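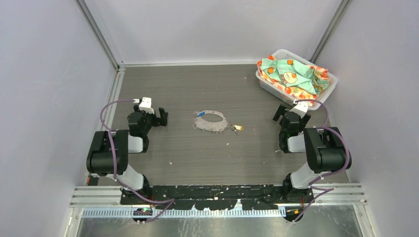 A reader in Hullham wrote to us that her necklaces come out of the basket every time in one knot, and she asked if chains and scarves can be kept together at all. Yes, they can, if the chains go in last and are closed in their own bag. The steps are below.

Treklow Home Sorting Guide
Section 3: Small accessories and soft cloths

3.1 What you need

One plastic basket with a wide rim. Small holes in the side are good, they let the air in.
A flat surface with good light. A plain gray or brown one is best, so that silver chain can be seen on it.
Small bags with a zipper, 7 or more.
Paper tags and a soft pencil.

The Ornholm insert is not required for this section. If you have it already, please put it in the basket before step 1.

3.2 Laying out

1. Put the basket in a far corner of the surface and turn it a little, so that you can reach inside without moving it.
2. Put the cloths in the basket first. Printed cloths and scarves can be loosely bunched at this stage. You will fold them in 3.4.
3. Lay every collar or other ring-shaped piece flat, with the wide part toward you. Let the chain trim follow the lower edge.
4. Put keys, links and hooks beside the piece they belong to. If a tag is with them, leave it near them until you have read both sides.

Note: Do not open small metal rings with your fingernail. Use the flat end of a tweezer.

Caution: Keep keys, tags and loose links away from children under 3 years and from pets. They are easily swallowed.

3.3 Chains

1. Close the clasp, if there is one.
2. Hold the chain by one end and let it hang. Wait until it stops turning.
3. Lower it slowly into the bag. Leave the last part of the chain near the opening — this part you will take first next time.
4. Press the air out and close the zipper.

If the chain is sewn to a cloth piece, skip step 2. Lay the piece flat in a bag big enough for it, and put a sheet of thin paper over the chain. Do not fold it across the metal.

Thin or clear pieces (strips, straps, ribbons of plastic) are difficult to see on a pale surface. Lift them by the middle with two fingers of each hand and lay them straight on a darker place. Do not pull them long.

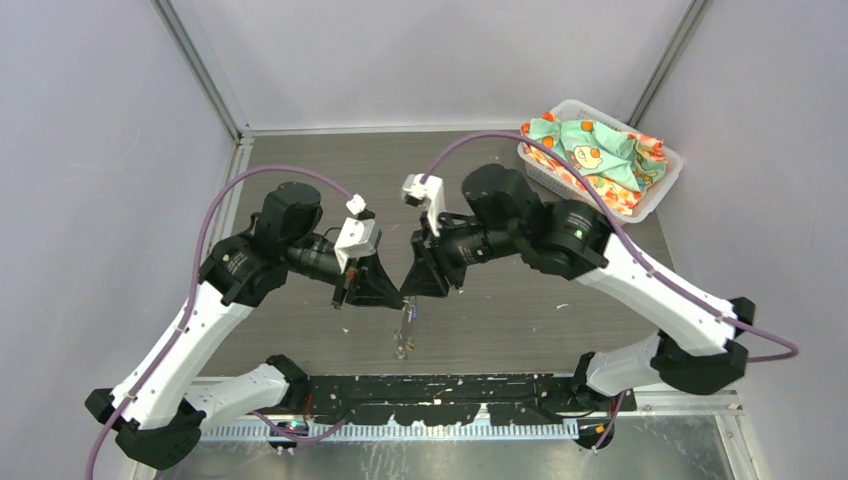 Can I roll the clear straps up to save room, one user asked after the earlier edition of this guide. We do not recommend it. A rolled strap keeps the curl, and after some months it does not lie flat on the shoulder. Lay it straight along the side of the basket. If it is longer than the basket, make one wide bend and no sharp fold.

3.4 Filling the basket

1. Take out the cloths and fold each one in half, then in half again. Printed side out, so you can find it later.
2. Put heavy cloths at the bottom and light ones over them.
3. Put flat pieces on the cloths.
4. Put the closed bags on top. Nothing should stand higher than the rim.

Write the content on a tag and tie it to the rim. For a big collection — more than 50 pieces — the Yurchenko index card at the end of this guide is easier than tags. Please do not put more than 20 closed bags in one basket.

3.5 Care

Wipe the basket with a damp cloth every March and let it dry fully before you fill it again. Do not use hot water on thin plastic. If a metal piece has left a dark mark on a cloth, wash the cloth separately and go on with Section 4, Stains from metal.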